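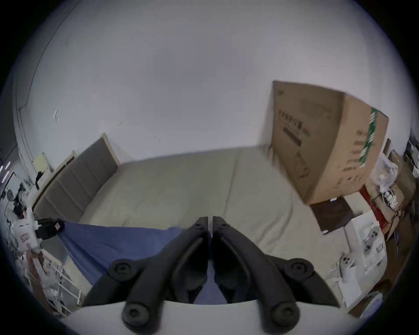
Mirnivdale，三月

# 合住楼住户例会记录：小房间的整理与使用

**地点：** 底楼厨房
**开始：** 晚上七点
**出席：** 底楼、中楼、顶楼、后楼各户，均有人到场
**记录：** 后楼

上次记录有一处更正。原文写“小房间整理基本完成”，顶楼要求删去“基本完成”，改为“正在进行”。底楼认为这两种写法差别不大。顶楼回答，差别在于按前一种写法就可以开始安排客人住进去了，按后一种不行。各户同意更正，其余照上次记录通过。

## 一、小房间现状

中楼报告，按上次商定，各户已把自己认得出的东西拿走，剩下的集中在小房间里等候处理。中楼的看法是，进度令人满意，再花一个下午就够了。

后楼不这么看。“再花一个下午”这句话已经在前几次记录里出现过，措辞几乎一样，建议本次不再写入结论。中楼表示可以不写，但保留意见。

顶楼问，那块灰色软包板为什么还斜靠在墙边。板子看着像床头板，外圈是浅色木框，里面横向分成一格一格的软垫，样子不难看，问题是没有人说得清它配哪张床。底楼记得它原本要装在小房间里，中楼记得是别处换下来的，两种说法都没有单据。后楼提醒，在弄清楚之前讨论“怎么装”没有意义，会上却还是讨论了不短的时间。有人主张打孔固定，有人主张用床架压住，有人主张就这么靠着。最后一种主张遭到反对：斜靠着的东西迟早会滑，小房间是要给人睡觉的。

**结论：** 软包板暂不安装，也暂不送走。由中楼查找原来的床架。如果到下次例会仍没有结果，则按无主物处理，届时不再重新讨论它好不好看。

## 二、浅色铺面和蓝色布料

底楼希望保留房间中间那一大片浅米色的铺面，认为干净、没有花纹，放什么都合适。顶楼说“干净”是远看的结论，要求先把上面的东西全部移开，两面都看过再说。底楼认为这是多此一举。后楼支持顶楼，但不是出于挑剔：连它该按床垫算还是按铺地的东西算，会上都有两种叫法，清洗办法自然也定不下来。

关于蓝色那块布，中楼提出可以当罩单用。顶楼问尺寸够不够，中楼说“看着够”。会上请中楼把“看着够”换成量过的数字，中楼答应去量。底楼补充，布上有些褶皱，熨一下就好，并表示自己没有熨斗。记录人注明：这句话之后没有人接话，因此熨布一事目前没有负责人。

顶楼另外提出，就算尺寸够，也不应该默认拿来做罩单。上一次“先凑合用”的窗帘，凑合到现在还挂着。如果要用，就当作正式用品登记，写明谁洗、多久洗一次；如果不登记，就叠好收起来。

**结论：** 先移开杂物，再检查铺面，最后决定布料用途。顺序不得颠倒。

## 三、纸箱

争论最久的一项。

中楼建议统一使用纸箱打包，按户写标签，需要时再打开。后楼反对把“装进箱子”等同于“整理”。东西进了箱子之后，各户对房间的感觉确实会好起来，东西本身一件也没有少。目前铺面右侧放着的那只纸箱，会上问了一圈，没有哪一户愿意当场说出里面是什么。

中楼解释，没有人说得出内容，恰好证明里面的东西平时用不着。顶楼说，按这个道理整箱扔掉也没有问题，问中楼是否同意。中楼不同意。

底楼提出折中办法：箱子可以用，但外面必须写明内容，不能写“杂物”“其他”“备用”这类字样。后楼愿意接受，条件是加上期限，封箱超过 90 天没有打开过的，由各户共同开箱，逐件决定去留。中楼觉得期限太短，冬季被褥一放就是半年。会议同意被褥除外，但要求被褥箱里只装被褥。这句话写进记录，是因为中楼上一次的被褥箱里有一只电饭锅。

**结论：** 照底楼和后楼的办法执行，被褥箱例外。封箱日期写在箱盖上，不写在侧面，侧面靠墙以后看不见。

## 四、左侧零散物件

软包板下端附近有一件黑色方形的东西，包或者盒子，上面有一小块偏粉色的标签。再往边上是一件白色软物，有人认为是袋子，有人认为是布偶，上面带着印字的标牌。各户在会上都没有认领。

顶楼主张直接放到门厅，放上一段时间没人拿就处理掉。底楼担心是以前客人留下的，建议先写一封信问问。后楼询问写给谁。底楼承认没有地址。

会上于是改谈门厅的问题：门厅已经放着雨伞架、旧鞋柜和中楼的自行车，再往那里转移东西，只是把小房间的状况搬到楼下。中楼声明自行车每天都用，不在讨论范围之内。后楼表示每天都用和每天都绊人并不矛盾。主持的底楼请双方回到议题。

左边墙上靠近门口或墙边的位置贴着一张浅黄色的纸，面积不大。顶楼问是不是新的使用须知，中楼说应该是旧的，底楼说没注意过。没有一户承认是自己贴的。后楼认为，一张没有人读过的纸，无论新旧都谈不上须知，请下一个进房间的人先读完再揭。

左下角露出的白色金属栏杆，中楼称之为“架子”，底楼称之为“小床”。记录里暂写作“白色栏杆”。如果是小床，底楼有亲戚家可以问；如果是架子，中楼愿意拿去晾衣服。两户都希望先由对方搬出来看看。

**结论：** 黑色那件和白色软物先留在原处，由各户分别进去辨认，认领时在厨房本子上写一句。栏杆由中楼和底楼同时到场查看。

## 五、报价

中楼带来 Tellton 的一份收纳方案，总价 668，包括一组 Kolta 壁架和上门安装。中楼介绍，装上以后墙面可以利用起来，小房间会显得宽敞。

顶楼提出几点疑问。首先，小房间现在的白墙是它少有的优点，看着亮，钉满架子以后未必还亮。其次，报价单上写着“按现场情况调整”，没有写往哪个方向调整，按一般经验不会往下。再者，方案里画的是一间没有放任何杂物的屋子，屋里摆着一只花瓶，我们没有花瓶。

后楼询问壁架的承重。报价单写“适合日常使用”。后楼认为这个说法什么都没有承诺，要求对方给出具体数值，并说明适用于哪种墙体。中楼说对方态度很好，电话里有问必答。后楼问，那么承重问过没有。中楼说没有。

底楼倾向于先不花钱。倒不全是价格的缘故，底楼觉得架子装好之后一定会被填满，到时又要开会讨论架子上的东西。顶楼附议。中楼认为这种说法适用于世界上所有的架子，不能因此不买。会上没有人能反驳，但也没有人改变态度。

**结论：** 本次不接受报价。由中楼向 Tellton 索取书面承重数值，并询问不含安装的价格。对方若催促，答复为仍在考虑，不要答复为原则上同意。

## 六、搬运

后楼联系过 Rotich，对方可以上门收走大件，前提是物品须由住户自己搬到楼门口。顶楼指出，最费力的恰恰是搬到楼门口那一段，对方收费的是剩下那一段。后楼说明自己只负责询问，并不推荐。

中楼提议全体出力搬一次，省去费用。底楼记得上回也是全体出力，实际到场 2 人，另外的人是在喝茶的时候出现的。中楼认为这样写不公平，要求注明当天下雨。现予注明。

**结论：** 要搬的东西还没有确定，暂不预约。等第一项和第四项有结果后再谈。

## 七、临时提出

底楼问，复活节前后有亲戚要来，小房间能不能住。顶楼认为不能，理由见前面各项。底楼说只住短短几晚，客人不讲究。后楼建议请底楼自己先去睡一晚，再判断客人讲究不讲究。底楼表示会考虑。

中楼提出，为了避免再次堆积，应在房门口挂一块牌子，写“请勿存放”。顶楼反对，墙上那张浅黄色的纸还没有弄清楚写的是什么，不宜再增加文字。牌子一事不予表决。

## 待办

- **中楼：** 查软包板原来的床架；量蓝色布料；向 Tellton 要承重数值和不含安装的价格。
- **底楼：** 与中楼约时间查看白色栏杆；检查浅色铺面时到场。
- **顶楼：** 准备写箱盖用的粗笔，旧的那支已经没墨。
- **后楼：** 整理本记录，贴在厨房；通知 Rotich 暂不需要上门。
- **各户：** 去小房间辨认黑色方件和白色软物，有结果写在本子上。
- **熨布：** 未定。

下次例会仍在底楼厨房，时间由底楼在本子上写出。中楼希望控制在一小时以内，记录人照录。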